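4.3 Setting the contact limit

Do this after hand-eye calibration and before you run a saved task in Plullico.

1. Open Tasks and choose the step you want to limit.
2. Set Control Rate to 200 Hz.
3. Set Contact Limit to 6 N for light parts such as lids, trays and filter baskets.

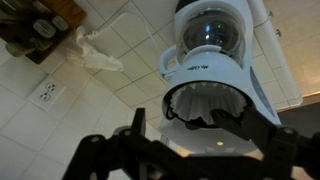 4. Press Apply. The planner checks the path again and marks any step that goes past the limit in red.
5. Run the task once at low speed with a hand on the stop button.

Note: If the wrist view lags by more than 110 ms, the controller holds position and logs code 2193. Clear the code before you restart.

Caution: Do not change the limit while the arm is moving.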